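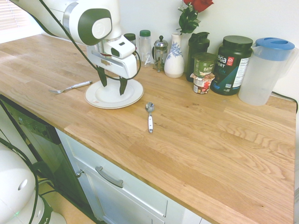

On which side of the plate does the fork go?
The left, in most Western table settings, with the tines pointing away from the diner. The spoon goes on the right, outside the knife if a knife has been invited.

The basic place setting is the smallest arrangement of tableware that can be called laid. It consists of a plate and 2 or more utensils, and it has generated a body of rules out of all proportion to the food involved. The Pretthorpe household manual gives 254 of them, 60 of which concern forks.
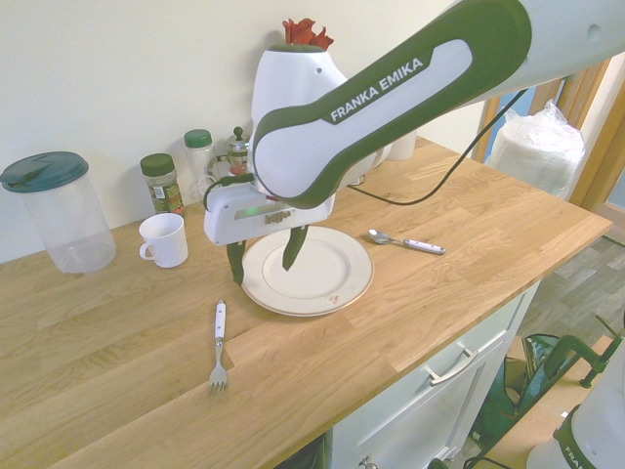 Placement is traditionally judged from the diner's chair, a point on which the manual is stern and most kitchens are relaxed. At a counter, utensils tend to land wherever there is wood to hold them. A fork below and to the left of the plate, tines toward the front edge, has the correct side and the wrong direction, a fault the manual lists as "reversed." A spoon on the right with its bowl facing the plate is merely "recumbent." Both remain usable for soup or peas, respectively or otherwise.

Matched handles are considered desirable. Gold rims are considered unsuitable for the microwave, a rule usually learned once.

See also: Napkin folding; Butter knife; Waweru setting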